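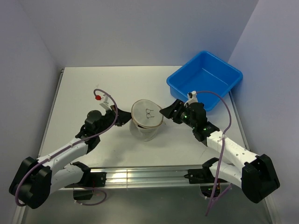
Slide 1 – clear cup, round disc on top, blue tray at the back

Start with the cup. Plain clear plastic, a bit frosted. Dont rush this one.

Disc sits on the rim, tilted, hangs over a little. Thin tan edge, pale middle, small black line drawing – ask the room what they see. Glasses? Two loops? Take a few answers, move on.

Tray – square, shallow, empty. Point out the distance from the cup.

Then Skunden order: 300 discs first run, 2,000 by September. Badex quote is on the next slide, skip if short on tiem.

Questions at the end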